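Re-Gripping a Cricket Bat: Guidance for Club Members

A worn grip reduces control at the crease and should be replaced before the season begins in February. Members may carry out the work themselves with the club's fitting cone, which is available from Normand Grewal at the equipment desk. Replacement grips cost 230 each. A full fitting by the desk costs 699 and includes new binding twine.

Remove the old grip by cutting it lengthwise with blunt-ended scissors. Do not use a knife, as the twine beneath is easily damaged. Peel away any remaining tape and wipe the handle with a dry cloth. Loose twine must be repaired before a new grip is fitted.

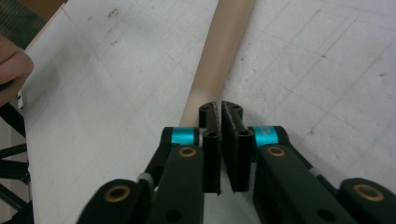

Roll the new grip onto the cone until it is fully gathered. Place the narrow end of the cone over the top of the handle and push the grip down in short, even movements - twisting will leave ridges. Grips are sold in several finishes. A rough, speckled surface like that of the dark pad on the right-hand finger of the gripper gives a firmer hold, while a smooth finish like that of the tan rod allows the lower hand to slide more freely. Either finish is permitted in club matches.

Once the grip reaches the shoulder of the bat, unroll it upward and trim the excess at the top. Secure the lower edge with a single band of tape.

Junior members should ask Noémie Sabatier to inspect the bat before it is used in the nets. Cones must be returned to the desk by the end of the session.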